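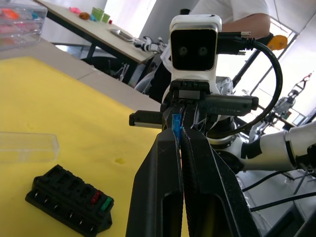

Figure 6. Wrist view from the fuse task, with a small blue part between the fingertips and two fuses in the end slots of the block.

5.2 The lift-back fault

Of all the faults we ran into at Merkstead, this is the one we most enjoyed chasing, and it is the one that taught us the most about our own logs. In a lift-back, the fuse goes into its slot, the controller sees the push force it was told to wait for, the fingers open, and the arm moves away. The log says the slot is filled. What the log misses is that the fuse has come partway up again with one of the fingers. It may still be standing in its slot and look perfectly fine from above, but its blades are no longer fully down.

We found the fault by accident. Gilles Jacquet was taking fuses out by hand between runs and noticed that one of them came free with almost no pull. The log for that slot showed a clean insertion with a good force peak. We went back through the force traces that same afternoon and there it was, a small upward tug just after the fingers had started to open. Once we knew what to look for it was a lovely thing to see, the same little bump every time!

Across the full campaign of 1,859 insertions we confirmed 14 lift-backs. Every one had been recorded as a success. That is a low rate, and for many bench tasks it would pass without comment. For a fuse block it matters a great deal. A fuse that is only partly seated can make poor contact and heat up under load, and a block that leaves the cell with such a fuse in it carries a good report along with it. A dropped fuse stops the run and costs a minute. A lift-back goes on down the line.

Where it happens

Lift-backs are far from evenly spread over the block. Twelve of them were in the two end slots, and most of those came late in a run, when the neighboring slots were already filled. Our first guess was bad aim, and we spent longer on that idea than we should have. Recalibrating both wrists changed the landing position by a hair and left the fault exactly as it was.

The better explanation is a geometric one. The fingertips are long and tapered, which is great for reaching in between parts, but they still need a little room to open. Next to a filled slot, the finger on that side meets the neighboring fuse early and stops. The parallel jaw keeps opening, so all of the remaining travel goes to the other side and the whole hand shifts a little along the row. The fuse is now leaning on one grip pad. When the arm starts its upward move, the textured pad does what it was made to do and holds on. The purple fuse at the end of the row, with its clear gray neighbor right beside it, gives a good idea of how little space there is for the tips.

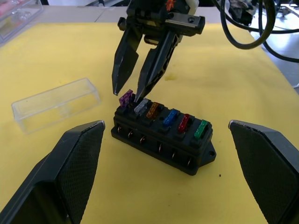 5.3 What the second arm adds

The second arm was brought in to hold the block steady, and we had not planned to study it at all. In the early runs the block was free to slide on the foam mat, and a firm push at one end tended to tip the other end up. Foam gives under load. It is kind to the parts and to the fingertips, and we would pick it again, but it also means that some of the push is spent on squeezing the mat. A force peak on a soft surface tells you less than the same peak on a hard one.

With the second gripper pressing on the block, the push and the seating depth agree much better. We ran 671 of the insertions this way. Lift-backs became rarer, though they did not vanish, and the ones that were left were all of the sideways kind described above. This was very good news for us. It separated two causes that had been tangled together since the first week: a block that moves, and a finger that has nowhere to go.

The arms do get in each other's way. The cables at the wrists hang in wide loops, and twice a loop brushed the block hard enough to trip the force limit on the bracing arm. The protective stop worked as it should both times. What worked less well was the restart. Our recovery script, written by the Skirham group for a single arm, reopened the gripper before checking what it was holding. On the bracing arm that meant letting go of the block while the other arm was still pressing on it. We have since split the restart into two steps, and an operator has to confirm the second one with both hands clear of the mat.

5.4 Changes to the release

We tried three changes, in rising order of effort. The first was to open the fingers more slowly. It made the tug easier to see in the trace and did nothing to prevent it. The second was to open only a small amount and then wiggle the hand a little across the row before moving up. This frees the fuse from the pad in nearly every case, and it needed one line in the motion file. We were delighted with it and use it on all slots now.

The third change is a check after release. The fingers close just above the fuse and press down once more with closed tips. If the hand travels farther than expected before the force rises, the fuse must have been below its proper height or missing; if the force rises too soon, the fuse is standing proud. The same touch that measures the height also pushes a raised fuse back down, so the check fixes many of the faults that it finds. We log the height from first contact, before the push, so that a repaired lift-back is still counted as a lift-back.

The Fositz controller reports position at a rate that is good enough for this, provided the bracing arm is already in contact. Without it the foam spoils the reading. The order of work is therefore fixed: loose fuses are laid out on the mat to one side, the second gripper goes to the block and stays there, and only then does the first arm start picking.
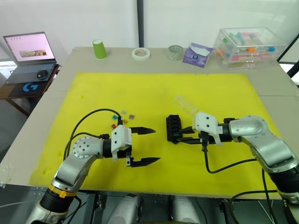 Jacqueline Masson, reading an earlier draft, objected that a check made with the same fingers that caused the fault "inherits whatever is wrong with them," and asked for a pull test that does not depend on the gripper. We agree with the point. Worn tips would shift the height reading and the landing position together, and our check would see nothing odd. For the December runs we have borrowed a hand-held pull gauge from Deschamps and will test each filled slot before the block is cleared. Until those results are in, the heights should be read as a screen for lift-back, with the pull test as the measure of seating.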